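Revision note, 9th August: steps 4 and 7 below were rewritten after the Prellville installation. Discard earlier printings of this section.

## 5. Setting up the Wendano 3040 dehumidifier

### 5.1 Placement

The unit draws air in at the back and discharges it through the top grille. Both need clearance.

1. Stand the unit on a level floor. If the floor slopes, turn the unit so that the tank side is on the low side and adjust the two front feet until the bubble in the top panel is centered.
2. Leave a gap between the back of the unit and the wall at least as wide as the spacer bar supplied in the accessory bag. Remove the spacer bar afterward.
3. Keep curtains, paper and loose clothing away from the top grille.
4. Let the unit stand upright for two hours before connecting it to power. If it was carried or shipped on its side, leave it overnight.

**Caution:** Do not run the unit in a room where solvents are stored or where sanding is in progress. Fine dust passes the pre-filter and settles on the coil, and cleaning the coil is a service job.

### 5.2 Drain connection

The unit can collect water in its own tank or drain through a hose. Choose one before first use. Changing over later is possible, but the tank must be emptied first.

**Tank collection**

5. Pull the tank straight out, check that the float moves freely, and push the tank back until it clicks.
6. Fit the blanking cap to the drain outlet, hand-tight.

**Hose drainage**

7. Remove the blanking cap and keep it -- the outlet will drip if the hose is ever taken off without it.
8. Push the hose fully onto the outlet and close the clamp. The hose must fall all the way to the floor drain. A raised section of any height will hold water and back it up into the tank.
9. Leave the tank in place. The unit will not start without it.

Long hose runs should be checked again after the first day of operation. New hose tends to curl, and a run that lay flat when it was fitted can lift between supports. Ekene Etim's field notes from Prellville record two such cases in one basement, both cured by adding a clip at the midpoint.

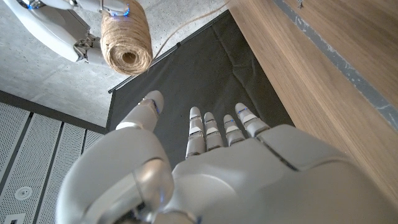
Where no floor drain is available, the Mernau lift pump (part 687) may be connected between the outlet and a sink. The pump has its own power cord and its own instructions. Do not shorten the cord or join it to the cord of the dehumidifier.

### 5.3 First start

10. Connect the power cord directly to a grounded wall outlet. Extension cords and multi-way adapters must not be used.
11. Press POWER. The display shows the current relative humidity once the sensor has settled.
12. Press SET and use the arrow keys to choose a target. For storage rooms, start at 50 percent and review after a week.
13. Set the fan to HIGH for the first day, then to AUTO.

**Note:** The compressor waits before starting, and waits again each time it stops. The fan runs during this period. No water will be collected until the compressor is running -- do not switch the unit off and on to hurry it, as this resets the delay.

### 5.4 Display codes

| Code | Meaning | Action |
|---|---|---|
| FL | Tank full or not seated | Empty the tank, check the float, refit |
| dF | Defrost in progress | None; normal in cool rooms |
| E2 | Humidity sensor fault | Disconnect power, reconnect after ten minutes; if the code returns, call service |

If dF stays on for more than an hour, the room is probably too cold for this model. See section 8 for the Anozie low-temperature kit.

### 5.5 Service record

Write the serial number and the date of first start inside the front cover of this manual. Requests for parts go to Kelechi Garba at the service desk, extension 2359. Have the serial number ready and state whether the unit is set up for tank or hose.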